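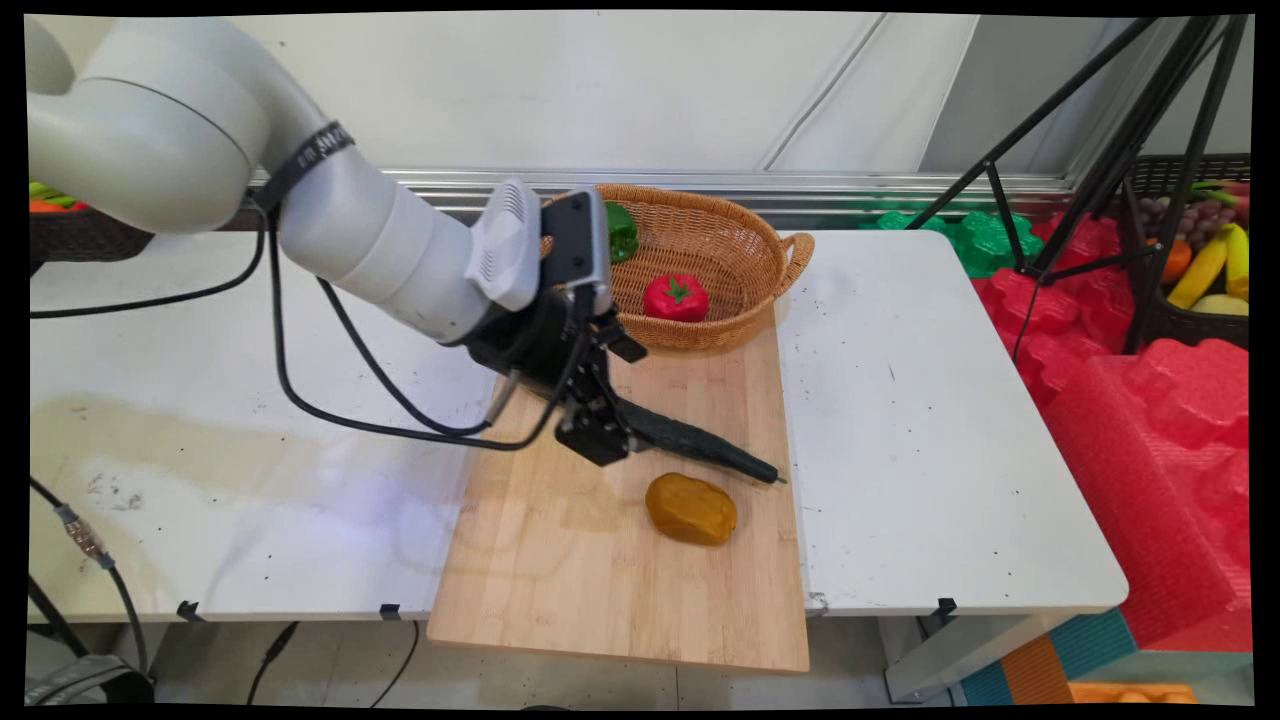
# About Us

Etside is a small company that watches robots for a living. Kitchens, packing rooms, canteens and the occasional hospital pharmacy pay us to go to a demonstration, stand near the machine, and write down what it did. We don't sell equipment and we take no commission from anyone who does. Svend Bjarnason started the company after buying a sorting machine for his previous employer on the strength of a very good open day. It was scrapped in its second year. He still has the brochure.

## What we do

Most of our work begins with an invitation. A supplier holds a visitor day, our client wants to go, and we go with them or in their place. We ask for the same job to be run more times than the host planned. We ask who set out the items and whether we can move them. We stay through lunch, if they let us, as the afternoon run is usually the one worth seeing.

Vegetables come up a lot. Picking up a cucumber is a fair test for a two-finger gripper, and so is a potato, and they are different tests. A cucumber is long and can tip at one end. A potato has no good side to grab. A basket with a tomato and a pepper in it brings up another problem, which is the rim. We'd like to see all of them handled, in any order, by a machine that hasn't been told the order. A single item held over a cutting board tells a buyer that the arm can hold a single item. We write that down and ask for the next one.

## A day at Stadircombe

Last November we attended the open day at Stadircombe, where the Femura food handling cell was on show to catering buyers. The invitation promised "a kitchen hand that never gets tired." There were 2 sessions, and we sat through both.

Our client, Sethi, runs a central kitchen that sends out 4,000 meals a day and had been told the cell could take over part of the vegetable prep. Our questions were plain ones:

- Who washes the gripper, and how long does that take?
- What happens when a potato rolls off the board?
- Does the speed quoted include the time spent looking?
- Can someone on the night shift restart it without phoning anyone?

We got a full answer to the first. The other three were "on the roadmap," a phrase we have a column for in our reports. The staff were polite and knew their machine well, and we said so. We also said that a tabletop display with a few pieces of produce is a long way from a prep line at 5 a.m. — and that Sethi should wait. They are waiting. We may go back, and if the answers are better the report will be too.

## What you get

You get a written report, normally 4 pages. It says what was shown, what was asked, what was refused, and what we think it would cost you to find out the rest. There is no score out of ten. People kept asking for one, and we tried it for a while, and then everyone stopped reading the other pages.

We have 1,212 demonstrations on file. Clients can ask how a type of machine has done over the years, and suppliers can ask to see anything we have written about their own.

## Are we against robots?

We get asked this at nearly every visit, generally by the person holding the microphone. Some of our clients have bought machines on our advice and kept them. We would be glad to recommend more. What we don't accept is a clean run at eleven in the morning as proof of anything beyond that run.

## Getting in touch

Send us the invitation as soon as it arrives, along with a few lines on the job you want done and who does it now. If the supplier only allows named guests, put Svend down early — he has been left off the list before.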